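Home Neighborhoods Floor Plans FAQ Contact

Building and Moving In at Jillholm: Your Questions Answered

4 min read

We get a lot of the same questions at the sales center, and we love answering them, but we know plenty of you are reading late at night with a floor plan open in another tab (we've all done it!). So we've gathered the usual ones in one place. If yours is missing, please call or stop in and we'll be glad to talk it over.

How many lots are left in the current phase?

Phase 2 opened with 36 lots, and the map at the sales center shows which ones are still open. We update it every morning at 9 a.m., so it's a better guide than anything you may have printed out at home. Eleven of the lots back onto the walking path, and those tend to go first.

Who builds the homes?

Two builders are working in this phase, Kruger and Skastovari. Kruger has been with us from the beginning and mostly builds two-story family homes with attached garages. Skastovari joined us for Phase 2 and builds the bungalows along the south side, which have been a real hit with folks who are done with stairs. You're welcome to talk to both before you make up your mind, and neither one will rush you.

Can I change the floor plan?

Usually, yes! Each builder has a list of changes they can make without new drawings, such as a wider pantry, a side door in the garage, or a tub swapped for a walk-in shower. Moving an outside wall is a bigger conversation and may add to your build time, so bring it up at your first meeting if it's on your mind.

When do I have to decide on outlets and lighting?

Before the drywall goes up, and sooner is better. You'll do a walk-through with the builder once the framing is finished, and that's the time to say you'd like an outlet inside the hall closet or a light over the workbench. Take a slow lap through every room and picture where the lamps, the TV and the coffee maker will sit.

Changes after that walk-through are still possible in many cases, though there's a fee, and the builder will give you the price in writing before any work is done.

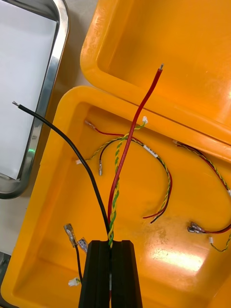
How long does it take to build?

It depends on the home and on the weather. Foundations poured in February move more slowly than ones poured in summer, and we would much sooner tell you that up front than have you give notice on your apartment too early. Your builder will give you a target month at signing and a firm move-in date once the cabinets are in.

Is there a homeowners' association?

There is. The yearly dues cover snow clearing on the shared paths, mowing at Sirow Park and upkeep of the entrance garden. They don't cover your own driveway or lawn, which surprises a few people every winter.

What are the rules on fences and sheds?

Fences along the walking path need to match the style shown in your welcome folder. Everywhere else you have more freedom, as long as you send us a quick sketch first. One shed per lot is fine, and it should sit at least 5 feet from the property line.

Can I visit my home while it's being built?

Please do, but call the builder first so someone can meet you with a hard hat. Sturdy shoes are a must, and we ask that little ones stay back at the sales center, where there's a play corner and usually a plate of cookies.

Where do I pick up my keys?

At the sales center, any time after noon on your move-in date. Bring photo ID and leave yourself an extra half hour, as we like to go over the furnace filter, the water shutoff and the garbage pickup schedule with you before you head over.

11 shares 2 comments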